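**Wanpen Nakpan**, thread, student project notes from our manipulation class

1/ Our team is called Modach, and this semester we chose the most unglamorous task on the list: replacing and pulling toilet paper in a public restroom. I will write down how it is going, for the students who take the class after us.
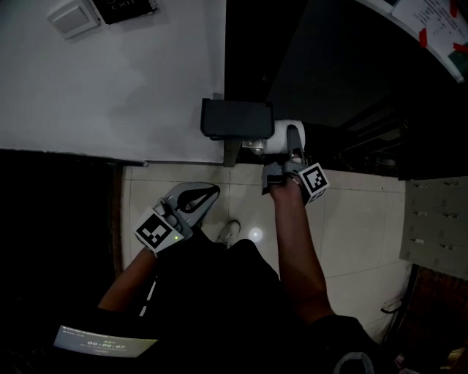
2/ The course asks every team to collect its own demonstrations. You hold one gripper in each hand, you do the task as the robot should do it, and later a policy is trained on what you recorded. The target for the final is 400 good demonstrations. As of Friday we have 47.

3/ I must be careful with the word "good." In the first week I counted everything, and our teaching assistant removed almost half. Many of my recordings had a long pause at the beginning, where I was only thinking about what to do. The policy will learn the pause also.

4/ So now we have a rule in the team. Before you start, you say the steps aloud in order. Left hand holds, right hand finds the loose end, pull down, tear to the side. If you cannot say it, you do not record it.

5/ What is difficult for me is the wrist. With my own hand I turn paper with the fingertips and I never think about it. With a gripper there are no fingertips. The whole arm must move, and after an hour my shoulder complains very much.

6/ Somebody asked me why we need two grippers for paper. With one gripper the roll spins when you tear, and you get a meter of paper on the floor. I have done this more times than I want to write here.

7/ About the marker cubes: please check them before every session. Ours had a scratch on one face and we lost a full evening of data, as the tracking jumped each time that face was turned to the camera. Clean them with a dry cloth. Do not use the alcohol wipes from the lab drawer, they make the print gray.

8/ Light is our second problem. We have permission for only 2 restrooms on the ground floor and they are not bright. Team Bralel took the kitchen task and they have big windows. I am a little jealous.

9/ A reply to the question from yesterday: yes, we vary the height and the side we approach from. The final will be in a different building, and nobody from the teams may see the dispenser before. If all our data comes from one position, we will fail in the first minute.

10/ We also vary the person. I am short, and my teammate is much taller, so the arm angles are very different. At first we thought this was bad for the data. Our instructor said to keep both, and we keep both.

11/ Small trick for the loose end: approach from below with the jaws nearly closed, then open a little when you touch. If you come with wide jaws you push the end back under the roll, and then you must turn the roll and search for it again.

12/ First training run was last night, with the small set only. The arm went to the roll, touched it very politely, and stopped there. It did not pull. Our guess is that we have too few examples of the pulling part compared to the reaching part, so we will record some extra ones which begin with the gripper already at the paper.

13/ Next sessions are in the evening after 7, when the building is quiet. If you are in the class and want to exchange recordings with us, write to me. We can give paper and we would like to receive anything with cloth, for comparison.

14/ The final is at the end of May. I will post the result of the second training here, also if it is bad.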